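Handout 4: Packing a Gift Box
Drekthorpe Evening Course in Home Skills

Okay, so last time we folded tissue paper until our thumbs hurt, and I promised something more fun. This week is filling the box! I always work on the bed, with everything spread out on the bedspread, and I know the course book says to use a table. My table is covered in mail.

Start with the soft layer. A scarf, a pajama top, any bit of fabric will do, and it's fine if it goes in crumpled — it fills the corners better that way. Then come the small things. Plush keychains are great for this, but check the clasp and any little bell first, as metal bits snag on thin cloth. Makeup sponges and pom-poms can go in the gaps.

Keep your spare bags standing up behind you so they don't get creased. I buy mine from Tostden, 10 to a pack, and I've got far too many.

For homework, pack one box for under 80 crowns and bring it in with the lid off. We'll do lids and ribbon next, so please don't tape anything!

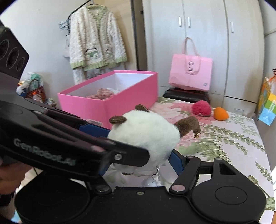 Ketilsson wrote back that a crumpled layer sinks overnight, and that a folded one underneath keeps the plush from sliding to the bottom.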